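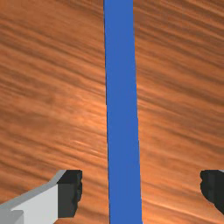

tileckowner replied:
I would leave the old finish on and just scuff it. I did my kitchen table in 2014 with two coats of Stasum hardwax over the original varnish and it still looks fine. Stripping is a lot of work for a table that gets homework done on it.

grainfiller
Joined July 2022
Sorry, but hardwax oil over varnish is bad advice. It has to soak into the wood. If there is varnish in the way it sits on top and stays gummy. The Stasum can says bare wood only.

tileckowner
Mine never went gummy. I sanded with 120 first, so maybe I was through the varnish in most places.

grainfiller
Then you were on bare wood, and that's why it worked.

oakandash
Original poster here. Thanks, both. The top has an orange tone I don't love, so I was leaning toward stripping anyway. The shop in Nostesville only carries Bognár stripper. Is it any good on a big flat top? 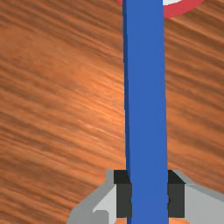 I also need to know how long to wait before oiling. The can says 8 hours after the rinse, and that seems short to me.

grainfiller
Bognár is slow but it works. Give it a full day to dry, two if it's humid. Sand with the grain and stop at 150 or the oil won't take.

tileckowner
I'd go to 180. We won't agree on that one either.

oakandash
Going with 150. Starting on the underside first.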